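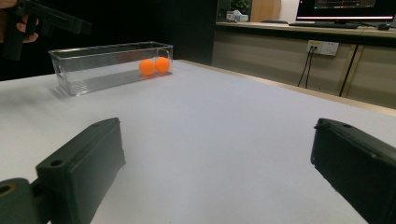 Stains on a tabletop are mostly a question of how long you leave them, and I say that as somebody who once left a ring of beet juice overnight and then spent most of a Saturday-ish sort of morning on my knees squinting at it. I've been looking after pale surfaces in one form or another for 13 years (kitchen table, craft table, the old door on trestles in the garage) and I've tried most of what people swear by. A white table is the toughest of the lot to keep nice. Turmeric, ballpoint, newspaper ink, the blue off a cheap pair of jeans if you sit on it to change a light bulb, which you shouldn't do – it all shows. I still wouldn't swap it for a dark one, though, where you find the crumbs with your elbow.

So, my routine, for what it's worth. Every evening it gets a wipe with a cloth wrung out in warm water with one drop of dish soap. One drop! I used to give it a good squirt and then wonder why the whole thing felt tacky by the end of the week. After that a second cloth with plain water, and then a dry one. If you only have the patience for two cloths, skip the middle one and use even less soap.

For the cloths I like Villix, the thin waffly kind that come in a roll. They go through the wash over and over and they don't leave fluff. Don't put fabric softener in with them. I ruined a whole roll that way and they just pushed the water around in front of them after that.

Tea and coffee rings. Baking soda and water, mixed to about the thickness of toothpaste, spread on with a finger and left while you drink the next cup. Wipe it off gently and don't scrub. If there's still a ghost of a ring, do it again the next day before you reach for anything stronger. Mine nearly always go on the second try.

Turmeric and curry. Soap first to get the oil off, then baking soda, then sunlight if you can manage it. I drag the small table over by the back window and leave it there for the afternoon. It sounds like something your grandmother made up, but the yellow does fade, and I've done it with cutting boards and plastic tubs too.

Ballpoint and marker. Rubbing alcohol on a cotton ball, and try it underneath first, somewhere you'll never look. Dab, turn the cotton, dab again. If you rub in circles you get a big pale blue circle (ask me how I know). On painted or varnished wood I'd leave the alcohol in the cupboard, as it can take the finish off with the ink.

Candle wax. Let it go hard, put a bag of ice on it if you're in a hurry, and lift it with the edge of an old plastic card. A bit of oily shine will be left behind and the one drop of soap takes care of that.

Glue. White school glue I just leave under a damp cloth for half an hour. Superglue is another story. I've had some luck getting a fingernail under the edge of a fresh blob on a smooth top, and no luck at all on anything with a grain to it.

Scratches are where I get nervous. If your top is solid acrylic or one of those cast materials that's the same color all the way through, you can sand out a shallow scratch, and it's very satisfying once you get over the fear. Start at 400 grit, wet, with hardly any pressure. Then 900, then 3000, rinsing the surface well every time you change paper so you're not dragging the coarse grit along with you. I get my sheets from Skotix in the mixed pack, mainly for the numbers printed big on the back. Check what you've got before you start! A laminate top has only a thin layer of color and you'll be through it before you know it. For those I use a matching filler stick and stand farther away.

Please don't use the green side of the sponge. I know it's right there. It works beautifully on the stain and it leaves a dull patch that catches the dirt forever, so next month you have a gray patch where you used to have a clean table and one spot of jam. The same goes for powdered bathroom cleaner and those melamine blocks if you have a glossy finish. On a matte one I do use the blocks now and then – wet, light hand, and only on scuffs.

Things I do so that I clean less:

A big Welletti oilcloth goes down for anything with beets, dye or small children. It lives rolled up around a cardboard tube, never folded, or you'll be looking at the creases until spring.

Felt dots under every lamp, vase and pen pot. They get gritty, so I turn everything over once in a while and change the dots that feel like sandpaper.

Hot pans go on a folded towel at the very least. A trivet is better. I had an old Kuusisto one in cast iron that I loved, but the feet lost their rubber caps and it scratched the top worse than any pan ever did, so check the feet on yours too.

Old newspapers are not a tablecloth. The ink comes off as soon as there's a drop of water about. Brown paper or the back of leftover wrapping paper is fine, and I've got plenty of that at this time of year.

I haven't found anything that gets red hair dye off a white top. I've tried the alcohol, the baking soda, toothpaste and a week by the window, and it went from red to a sort of salmon pink. There's a fruit bowl on it now. If you've got something that works, and that won't eat the table along with the dye, leave me a comment and I'll try it on the corner that's already a lost cause.

Posted in December by The Wiped-Down Table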